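Lids, lids, lids (container storage thread)

biltonau
Finally did it! Pulled every food container out of the lower cabinet last night and matched them up on the floor. 19 tubs, 8 lids. How does that even happen?? I tossed the orphans and everything that's left nests, and I keep opening the cabinet just to look at it!

medeiros_k
Love this! But don't toss the tubs! The ones with no lid make the best drawer dividers, mine hold batteries and rubber bands.

cirketico
Round ones only in my house now, I'm a total convert. They stack, they rinse clean with no corners to scrub, and one lid size fits the whole pile.
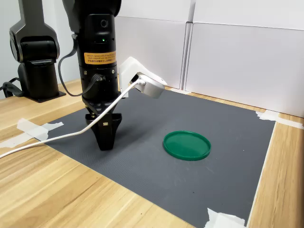 I went with a color for each size and it's the best thing I've done in that kitchen. Green is my soup size, and I can grab it without reading a thing. Set the lid down like the green one there, flat with the rim up, and the side that touches the food stays off the table. Then you flip it and press all the way around. So easy!

fostero
Have to disagree on round. Square fits my shelf so much better, you lose all that space between circles. The color idea I'm stealing though!

cirketico
Fair, my shelves are deep. But corners, ugh, tomato sauce.

Iolanda Aguiar
Do you store lids on or off? I file mine upright in a dish rack and it's wonderful, 4 slots, one per size.

biltonau
Off! On takes up the whole cabinet. Trying the dish rack tonight.

medeiros_k
On, always. I've had the same set since 2000 and haven't lost one.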